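Small clothes, big headache (week three of the grasp study)

So I promised Titilayo I'd write up the baby clothes results before I forgot all the messy parts, and I'm already forgetting, so let's go!

Quick recap if you missed the September post. We're teaching a policy to pick up and fold garments from demonstrations people do by hand, with the same two-finger gripper design the arm uses. Our towel numbers were great. T-shirts, fine. Then Shivam said we should try something tiny with snaps and trim, and everything got worse overnight.

The question for this round was pretty simple: does it matter WHERE the person grabs during the demos? We collected 300 of them. In one half, people grabbed wherever they liked, mostly some random bit in the middle of the cloth. In the other half they had to take a small pinch close to an edge or a corner, lift, and only then start shaping the thing. Same training setup for both, same Skulura code, no tuning in between (Garba kept me honest on that one, I was itching to fiddle).

Then 50 trials each on the arm. The grab-anywhere policy got a usable first lift in 20 of them. The edge-pinch policy got 52 percent, so 26. I know, I know, still only a bit better than a coin toss. But it's the same data budget, and I'll take it.

My guess is that the piping helps. It's a strong line against white cloth, and white cloth on a pale surface is otherwise just mush to a camera. Somtochukwu doesn't buy it and thinks it's all about thickness, because a trimmed edge bunches up into something the fingers can hang on to. We argued through an entire lunch -- she may be right.

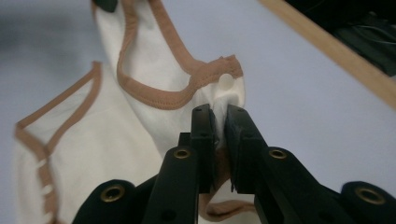 A small pinch of white fabric just below the snap, tan piping looping overhead.

The snaps are their own problem. Pinch too near one and the fingers can close on hard plastic, and then the grip tends to slide. I'm marking those in the logs by hand, and it's slow going.

Next up is a set with the trim color matched to the fabric, which should settle the lunch argument one way or the other. Osaze has already found some plain white ones. If you've tried anything like this with socks, please write to me, I'm dreading socks.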